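Clokov Hand-Held Gripper Kit
Set-up Guide for Site Teams

Section 6: Recording cleaning and tidying tasks in a working washroom

This section is for the cleaning and facilities staff who record tasks with the hand-held grippers, and for the shift leads who schedule them. It assumes the grippers have been charged and paired as described in Section 2. Recordings made with the kit are used to teach the Kalten service arm the small jobs it takes over on the night round: picking up litter, clearing counters and wiping flat surfaces.

6.1 Who does what

Recording is paid work and is entered on the roster as its own task. It is not added on top of a normal round. At the Mandthorpe site, the two-hour block before lunch is set aside for it, and the regular round is covered by another member of the team.

The people who record should be people who do the job. An experienced cleaner picks things up in an order that makes sense, and the arm learns that order along with the movement. If your usual way of doing a task differs from the task card, tell the shift lead before you start. The card can be changed.

6.2 Before you start

1. Put the closure sign on the washroom door and log the room as closed in Shehu, the site scheduling tool.

2. Read the task card through once. It names the objects to be handled and where each one ends up.

3. Leave everyday items where they are. A counter with a mug and a soap dispenser on it is closer to what the arm will meet at night than a bare one.

4. Check the marker cubes on both grippers. Wipe them with a dry cloth if they are dusty. Do not use spray cleaner on the markers.

5. Run cables down along your arm and secure the strap. You should be able to reach the far side of the work surface without pulling on anything.

CAUTION: Keep spare cables and chargers out of the walking path. Washroom tile is slippery when wet, and you will be watching your hands.

6.3 Recording a task

6. Stand facing the work surface with a gripper in each hand. Open and close each one fully, twice.

7. Start the recording and check that the timer on the monitor is counting.

8. Bring the jaws to the first object slowly and close them until it is held. Small objects near a table edge need a lighter squeeze than you expect. 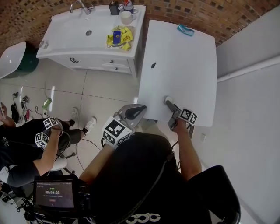
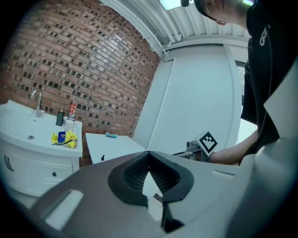

Hand-held grippers in use in a washroom with a brick wall and a white vanity.

9. Carry the object to the place named on the card, open the jaws, and lift clear before you move to the next one.

10. If you drop something, keep going. Pick it up the way you would on a normal round. Dropped objects are useful to the training team and do not count against anyone.

11. Stop the recording when the last object is in place. Say the task number out loud before you put the grippers down.

NOTE: Try to keep the markers turned toward open space. A marker pressed against your body or hidden under a sleeve cannot be tracked.

6.4 Breaks and strain

The grippers are light, but they are held out in front of the body, and that tires the shoulders sooner than mopping does. Swap with a colleague after each task card. Have a seat in the room for whoever is waiting. Report sore wrists the same day, even if they feel better by the end of the shift.

6.5 What changes on the floor

Staff at Mandthorpe had recorded 2,332 takes by the end of January, covering 253 task cards. The Kalten arm now does the first pass on counters and tables at night. The morning team no longer starts with litter -- they start with a check of what the arm left behind.

Some practical points from that change:

Items the arm does not recognize are left in place. Expect to find half-empty packets and personal belongings where they were the evening before.

Toilets, drains and anything involving chemicals stay with the team. There are no task cards for these.

The morning check takes time and must be on the roster. Bezawit Hadgu, morning lead, found that it was being squeezed in before the start of shift during the first weeks. It now has its own slot, and start times have not moved.

If a room was left worse than it was found, log it in Shehu under "Night round" and give the room number. Do not restart the arm yourself.

6.6 Handing in recordings

12. Dock both grippers and wait for the upload light to stay on.

13. Delete any take in which a visitor walked in. The delete option is under the take number on the monitor.

14. Reopen the room in Shehu and take down the sign.

Questions about task cards go to Ifeanyi Ekwueme in training. He is on site every Friday and goes through the week's takes with anyone who wants to see them -- bring the card with you.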